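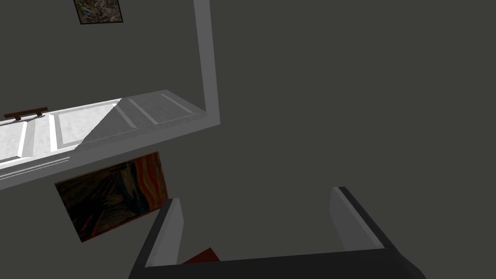
Right, term's finally calmed down enough for me to write this up. Thread on how our uni robotics club spent the whole semester trying to teach an arm to open a door. In simulation. One door. (I know.)

214 likes · 19 replies

Background for anyone new here: I'm a second-year, I joined the club because a poster said there'd be pizza, and I'd never touched a robot in my life. Four months on I have strong feelings about hinge friction.

88 likes

The project's called Direr. It was meant to be a placeholder in the repo and then it got onto the grant form, so Direr it is, forever. The job is simple to say – an arm with a two-finger gripper finds a closed door, gets hold of the handle, opens it and lets go without wrecking anything.

71 likes · 2 replies

Why sim? Money, mostly! The club got 800 dollars for the year, and that buys you a fair bit of cable and absolutely no robot arms. A simulated arm costs nothing and you can slam it into a door all arvo without filling in an incident form.

163 likes · 8 shares

We work off the gripper view. So the camera rides along behind the fingers, and whenever the wrist rolls, the entire room rolls with it. First week of that and half the team was reviewing runs with their heads cocked sideways like magpies. You do get used to it. My neck got used to it a bit later.

140 likes · 6 replies

The room has paintings in it. One's a speckly drip-style thing in greens and browns, the other is all swirling orange and red with dark blue-black running through it. I've looked at the orange one for so many hours now that I'd buy a print if somebody made one. It's my favourite part of the whole environment and I'll not be taking questions.

197 likes · 11 replies

OK, the door. It's a white panelled door with a dark brown bar handle on two little posts, and I want to talk about that handle because it ate most of our semester.

93 likes

A bar handle looks like the easy kind. There's a gap behind it, you get a finger in the gap, close up, pull. Lovely. Except our first controller came in with the fingers lined up the wrong way to the bar, so it would pinch, slide along, and pop off the end. Over and over. I have a folder of this. The folder is called "slippy".

122 likes · 3 shares

Fix number one was boring and it was mine, so I'm going to brag. We were working out the approach angle once, at the start of the run, and never updating it. I made it recalculate as the gripper got close. That's it, that's the entire contribution. Took me two weeks and the diff is 11 lines long.

256 likes · 14 replies

(Someone in the replies will tell me this is covered in any intro textbook. Yes mate. I've read it since.)

104 likes

Then we could grab the handle and we thought we were done. We were so not done! A door moves in an arc and our arm wanted to pull in a straight line. So it'd get the thing open a crack and then the arm and the hinge would have an argument about geometry, and the physics engine would settle it by flinging the arm across the room.

231 likes · 22 shares

We'd split into 2 teams by then. Ours was Gill and the other lot were Derden – both named out of a random word generator at midnight, please don't look for meaning. Gill wanted to work out the hinge position and plan a proper curve. Derden wanted to let the gripper go a bit soft and follow wherever the door took it.

79 likes

I was very, very sure Gill would win. I made a slide about it.

145 likes · 5 replies

Derden won. By heaps. Our planned curve was gorgeous when we had the hinge in exactly the right place, and if we were out by a smidge the fingers got dragged off the bar. Theirs looked like a drunk person leaving a party and it just kept working. I've deleted the slide.

288 likes · 31 shares

What we run now is a mix of both. Gill's rough curve as a starting guess, Derden's soft wrist for the rest of it. The merge was horrible. Their code measured angles in degrees and ours in radians, which we discovered the way everybody discovers it.

170 likes · 9 replies

Shadows gave us grief too. We'd trained the handle finder with nice flat lighting, and then someone turned proper shading on and it started marking the dark patches on the door as handles. Very confident about it as well. We ended up mixing the lighting every run, plus shuffling the wall colours, and it calmed down after that.

97 likes · 2 shares

End of semester we had the inter-club demo, the Estutville Cup. It's held in a lecture theatre, the judging sheet is a spreadsheet and the cup is an actual coffee cup. I was more nervous than I was for any exam.

118 likes

Our first run, the arm reached for the handle, missed, backed off, had a bit of a think and went again and got it. We hadn't scripted a second try as a special thing, it's just how the loop works, but the room went "ooooh" and I nearly cried. The run after that it opened the door straight off and no one made a sound. Tough crowd.

302 likes · 17 replies

We came second. The winners had a little wheeled thing that sorted bottle caps by colour and it was really, really good, so no complaints from me. I want to see their code.

134 likes

Stuff I'd tell myself back in February: log everything, even the runs you're embarrassed by. Name your files like you'll be tired when you read them. Check your units. Eat before the meeting, the pizza was only ever at the first one.

276 likes · 40 shares

Next up we want doors that open the other way, and then round knobs, which I'm dreading. A couple of us are also trying to scrounge time on a real arm over in the engineering building. If you've taken something like this from sim to hardware on a student budget, my DMs are open and I'll shout you a coffee.

159 likes · 26 replies

Oh, and for everyone asking about the repo – it'll go public once I've cleaned up the comments. Some of them were written at 2 am and they're not very kind to the hinge.

183 likes · 7 shares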